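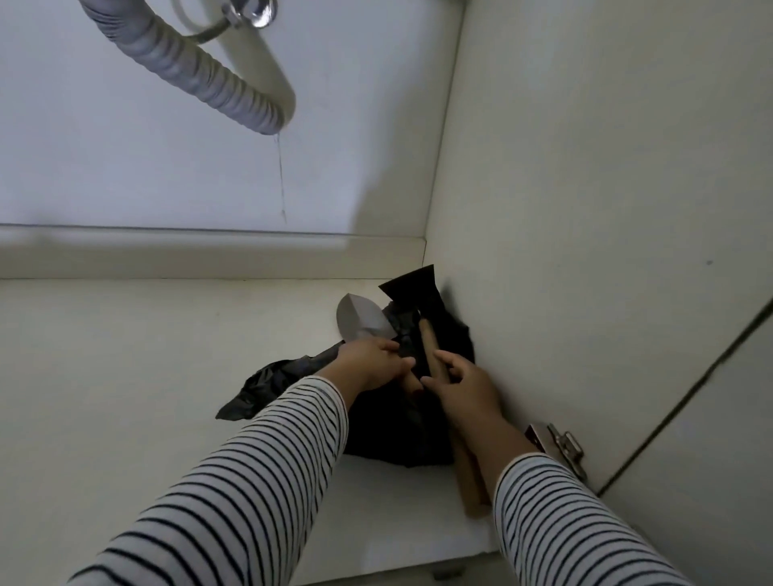

A hatchet and its black plastic bag, in the cupboard under the sink.

Home sorters wanted in Jonavham

Do you rather enjoy a good clear-out? Mackay Home Help is looking for people to join us for our autumn round of kitchen and cupboard tidying, and we would love to hear from you, whether you have done this sort of work before or have simply spent years keeping your own house in order!

You would be visiting homes in and near Jonavham, mostly older ones with deep cupboards where things have been gathering for a good long while (the one under the sink is nearly always the last to be tackled). You'd take everything out, wipe down, talk it over with the householder and put back what belongs there. Sharp tools get wrapped and go to the shed or a high shelf, so a careful pair of hands matters more to us than a fast one.

Visits last a morning, and we ask for 15 hours a week until May. You will need to be happy kneeling and bending. Long sleeves are sensible, and we provide bags, labels and plenty of tea.

To apply, write a few lines about yourself to Dirk Geerts at our Tumine Road office by Sunday, October 11, 2020. No CV needed.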